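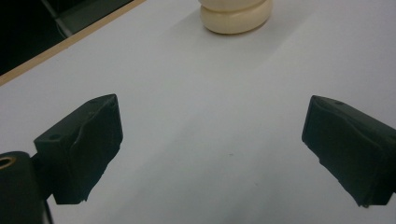 The two fingers, open, over the white table. Look at the lower edges.

Since July I use a hand-held gripper for recording demonstrations at my desk. You hold it, you pick up things, a camera on the tool sees what you do, and later a policy is trained on these recordings and put on the arm. I call my small project Piltik. This post is about a fault which cost me a lot of recordings, and I write it down mostly for myself, but maybe it helps another person who prints their own fingers.

My fingers come from a file which Kanchan Dixit shared with me. She works with the same type of gripper, and we compare notes by mail. I changed her drawing a little for my mounting screws and sent it to a small print shop, Fernitz, where I had ordered before. When the parts came I saw that the inner faces were slightly rough and that the lower edge was not clean. I thought that a rough face is good for grip. I mounted them and forgot it.

The task was simple: pick up a rounded object from the table, move it to the side, put it down, let go. By hand I had almost no trouble. When you hold the tool yourself, you correct everything without thinking. If the object hangs a little on one finger, you turn the wrist and it comes free. I did this many times and I did not notice that I did it.

Then I ran the trained policy on the arm. In the first 13 trials it failed to release the object in more than 2 of them, and I did not understand why. The fingers opened, the object stayed with the right finger for a moment and then it fell over. Once it was pulled along the table until it reached the edge, and I had to push the stop button. I was sitting too near, with my left hand on the table for taking the object back. Nothing happened to the hand, but I did not like it.

I suspected the software first, as I suppose everybody does. I looked at the opening width in the log of Akinola, the tool I use for replaying sessions. The width was correct. I changed the opening speed, then I made a longer pause before the arm goes up. Both made the problem a little smaller, so I believed for two evenings that I was on the right way. I was not. Kanchan asked me a very simple question in her mail: "What do your edges look like?" I took a piece of old nylon stocking and pulled it over the lower edge of each finger, the way my father tested wood after sanding. It caught at once, on both.

So the object was held by small ridges at the edge, and in the recordings my wrist had repaired this each time. The policy had learned something from my wrist, but not enough, and not for all positions.

I went through the recordings again. There were 3964 in total. I searched for the short turn of the wrist after opening, first with a small script and then with my eyes for the unclear ones. I marked 162 where the turn was very strong and took them out. The weaker ones are still inside. I am not sure if this is the correct decision. If somebody has experience with this, please write to me.

For the fingers, I filed the lower edges of a spare pair with a fine flat file, then used sanding paper, and repeated the stocking test until it did not catch any more. It takes less than one hour. I do not sand the whole inner face, only the edge. The next pair I will order from Andine, who offer a finer layer, but they are more expensive and I must wait for the delivery.

What I changed in my way of working:

I check the edges before each long session, with the stocking and also with a lamp from the side.

The stop button is now at my right hand, and my chair is one arm length back from the table when the arm is moving. I take the object back only when the motors are off.

I write in the notes which pair of fingers was mounted. I did not do this before, and so I cannot say from which session on the edges became worse, or if they were like this from the first day.

The new recordings with the filed pair are started, but there are too few of them for training. I will write again when I have tested on the arm with the same object and the same positions.

Posted 21/01/2023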